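Reading time: 1 minute

So your club wants a robot arm! Mine did too. I help run the after-school robot club in Genesville, and in August I learned (the hard way) that buying a robot is a lot like getting a puppy. The puppy costs money once. Then it needs stuff!

We had 28 kids and a jar with $125 in it. First we made two lists. One said "must have" and the other said "would be nice." A gripper, the part that grabs, went on the must list. A second arm went on the nice list, even though Munther Saab begged and begged.

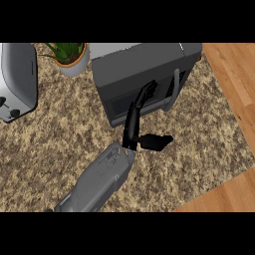 Next, think about practice. A robot on a computer can bump into a microwave all day long and you never have to buy a new microwave. I love that! So try your jobs on the screen first, like reaching for a door handle, and write down what kind of arm you need. Then go shopping.

Save some money for later, too. We put away $33 for spare parts, and our friend Botond Fülöp in Zirnberg told us to save even more. Cables, screws, new finger pads... it adds up fast.

Now grab a pencil and start your own two lists. What goes on yours?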